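Tolwood Ceramics Workshop – Glaze Notebook
Entry dated 10/16/25
Kept by the glaze room, open to all bench staff

Subject: crazing on the pale liner glaze, continued from the August pages

The August entries closed with the liner glaze still crazing on the Michailidis body after a delayed interval. Pieces left the kiln sound, passed the first inspection and showed a network of fine lines when inspected again later. The present entry records the second round of line blends, the firing to which they were subjected, and the points on which the glaze room and the clay room have yet to agree.

The working assumption remains that the glaze contracts more than the body on cooling and is therefore held in tension. The remedy in the standard texts is to raise the silica, to exchange part of the soda for an oxide of lower expansion, or to alter the body. The third course has been excluded for the time being, as the clay room holds over 30 bags of the present body and it is suitable in every other respect.

Two blends were accordingly prepared. Blend A adds silica only. Blend B adds a smaller quantity of silica and replaces part of the soda feldspar with talc. Both were wet sieved twice through the fine mesh and left to stand overnight before application. Blend A settled hard in the bucket and required prolonged stirring before it could be used. A small addition of bentonite should be considered if it is carried forward, and it should be added to the dry materials, as adding it to the wet bucket last time produced lumps that never fully dispersed.

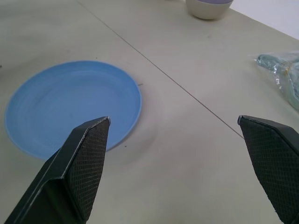 Cúc Mạc disagreed with the order of work and asked for her objection to be entered here. The body ought to have been tested first, she wrote, because an underfired body will craze under almost any glaze that is put on it, and the absorption figures in the August pages looked too high to her for ware described as mature. She would have broken a few unglazed bars, boiled them and weighed them before mixing a single bucket.

The objection is accepted in part. The absorption test was carried out in August on bars from the top shelf only, and the lower part of the kiln is known to run cooler. Bars from the bottom shelf have now been set aside for the same test. Until those results are entered, no conclusion in these pages should be read as applying to the bottom shelf.

Application. Bisque tiles and small bowls were dipped for the usual count and dried on the rack. The bowls were wiped at the foot with a damp sponge. Thickness was checked by scratching through with a needle at the rim and again at the centre, where the coat is always heavier on open forms. Colleagues are reminded that thickness affects crazing directly, and that a thin coat which survives is poor evidence in favour of a recipe. In the previous round the test tiles were dipped noticeably thinner than production ware, and the favourable result obtained from them was misleading.

Firing. The Drelton kiln was used, on its ordinary stoneware programme, with cones on every shelf. The top cones were fully down. The bottom cones had bent only to the two o'clock position, which supports the remark made above. The kiln was left closed until it could be unpacked with bare hands. The practice of cracking the lid early, which crept in during the summer, is to stop.
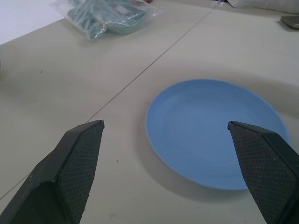
On unpacking, Blend A was clear over the whole of the tile but had lost some of its gloss. Under the lamp the surface appeared slightly sugary at the rim, where the coat was thinnest, and it is likely that the silica addition has gone as far as this temperature will allow. Blend B was smoother and softer in feel, with a faint milkiness where it had pooled. The milkiness is not objectionable on the white slip. Over the iron decoration it dulls the line, and the decorators will wish to see it before any change is agreed.

Neither blend showed crazing at unpacking. The same was true in August, and the fact is recorded without comment.

Stress tests. Tiles from each blend were placed in the freezer and then plunged into boiling water, the cycle being repeated. Ink was rubbed into the surface and wiped away after each cycle. Blend A took ink in a short line at one corner. Blend B took none. One untreated tile of each has been wrapped and dated and will be kept in the drawer for delayed inspection. These are not to be used as coasters.

Materials. The new talc comes from Flirkier and is a shade greyer in the bag than the previous delivery. The difference disappeared in firing. The old talc should be finished first and the bags should not be combined, so that any later fault can be traced to its delivery. 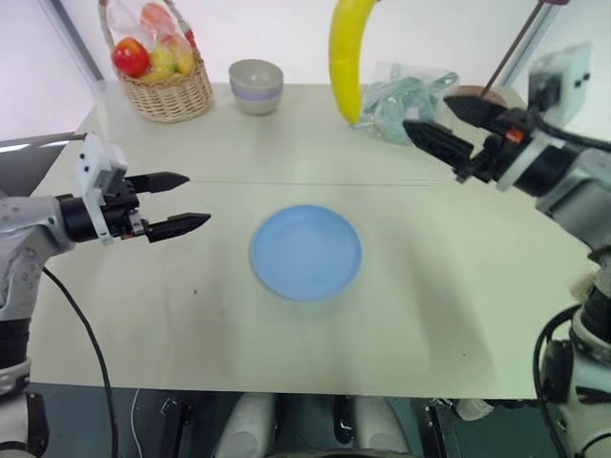 Shivering must also be kept in view. If the expansion is lowered too far, the glaze will be under excessive compression and may flake from rims and handle edges, which on tableware is a far more serious fault than crazing. The rims of all Blend B bowls were therefore tapped and rubbed with a wooden tool over black paper. No flakes were found. The check is to be repeated on handled ware, where the edges are sharper.

Outstanding:
Absorption test on the bottom shelf bars – Cúc Mạc
Blend B over iron decoration, heavy and normal coats – Marina Panagiotou
Blend A with bentonite, for settling only
Replace the thermocouple sheath before the next glaze firing
Label the second sieve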